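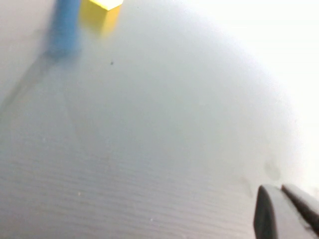 Wrist camera view of a yellow cube and a blue object, two-finger gripper at lower right.

Test Operator, Gripper and Wrist Camera Comparison
Tirkell, Manipulation Group
Fixed term, part time, 2 posts

Tirkell is recruiting two test operators for a comparison of parallel grippers and wrist-mounted cameras on small tabletop arms. The work starts in February and runs until the trial plan is complete. Both posts report to Maricel Ignacio, test lead.

Background

The comparison covers two grippers (Provo and Manalo) and two arm controllers (Zikside and our in-house controller). Each combination is driven through the same set of reach, grasp, lift and place tasks. The plan calls for 1,060 trials, of which 464 have been logged. Trials are teleoperated, and every trial is recorded from the wrist camera together with joint positions, finger opening and motor current.

The work

Object sets are fixed in advance and listed on the trial sheet. A set combines items that differ in shape, stiffness and surface, and the operator lays them out to the sheet before the arm is enabled. The layout matters most where items are close together, as with the orange and white cubes shown with this notice, which leave only a narrow gap for a finger. Items lying on their side, such as the glue stick, are approached across the long axis unless the sheet says otherwise. Nested cups are treated as one item.
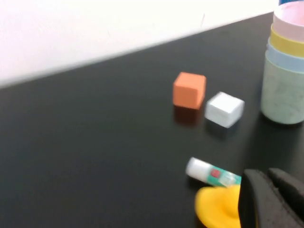

Scoring is done from the wrist recording as well as at the bench, and the two scores are entered separately. Operators need to be comfortable judging contact from a moving camera at close range. With the fingers this near to the yellow piece and the end of the glue stick, a few millimetres decides whether an approach is marked clean or touching. Disagreements between bench and recording scores are passed to Gerardo Tolentino, who maintains the scoring guide.

Other duties:
Running the camera focus and exposure check at the start of each session
Changing fingers and recording the pad serial numbers
Re-zeroing the gripper after any hard contact
Writing a short fault note for each aborted trial

A session is normally nearly 300 minutes including set-up and breaks. Sessions begin at 9.30am.

You will need

Steady hands and patience with repetitive work
Experience of keeping written test records
Normal or corrected colour vision, as trial sheets identify some items by colour
The ability to follow a lock-out procedure without supervision after training

Useful but not required: previous teleoperation of any arm, basic Python, experience of labelling video.

Training is given on both controllers. Candidates who have worked on the design or sale of either gripper should say so when applying; they may be considered for other posts.

How to apply

Send a CV and one page on a piece of test or inspection work you have carried out, marked for the attention of Maricel Ignacio, through the Tirkell vacancies page. Shortlisted candidates will be asked to attend a paid bench exercise using one of the two controllers. Questions about the scoring method can be sent to Gerardo Tolentino by the same route.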